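Atumach Adds Long Table to Mendemdale Range

MENDEMDALE, August 11, 2018 – Furniture maker Atumach has added a long table, the Wakine, to its range for playrooms, classrooms and shared workrooms. Orders are open now through the Mendemdale showroom and through Boutros, the company's retail partner.

The Wakine has a smooth brown top with a matte finish and a silver metal strip along the edge. It is sold in one color. The price is $980, with delivery inside the county included.

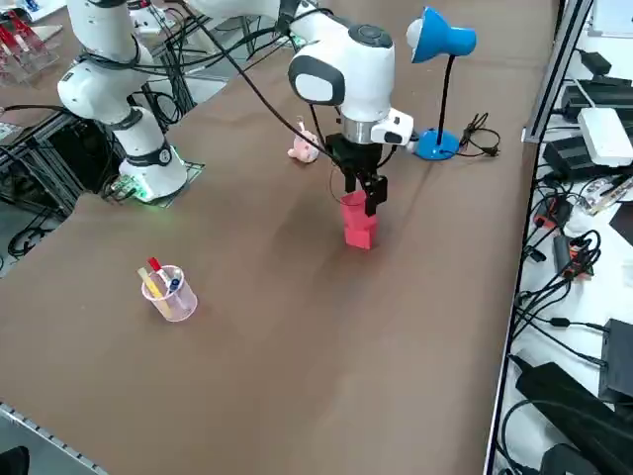

A red block and a pink plush toy at the Wakine table. The metal edge strip is at lower left.

"People asked us for a big plain table they could leave things out on," said Marama Henare, who runs the design side at Atumach. "They have toys on it in the morning and a lamp and paperwork on it at night. We chose a matte brown so the top wouldn't throw light back at whoever is sitting there."

Work on the table began in June of last year. Atumach made 18 test tops before settling on the present finish, and 2 of those are kept in the showroom for customers to handle.

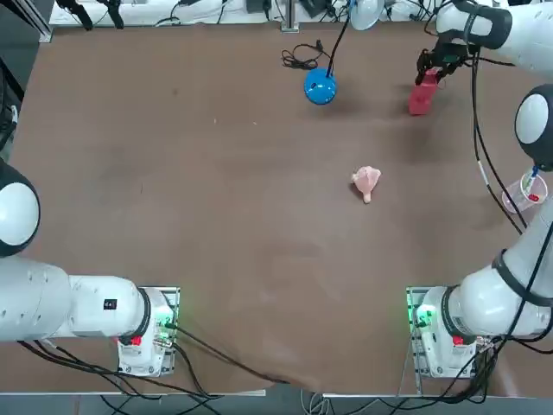 The brown tabletop with a blue sphere, a pink toy and a white lamp shade.

Lamps and toys are not part of the order. The table comes in two cartons with printed instructions, and Boutros will put it together at the customer's address for an added fee. The top and frame are covered for 5 years.

Schools and libraries that order several tables at once should contact the showroom for a written quote. Replacement edge strips can be ordered separately.

Press contact: Marama Henare, Atumach, Mendemdale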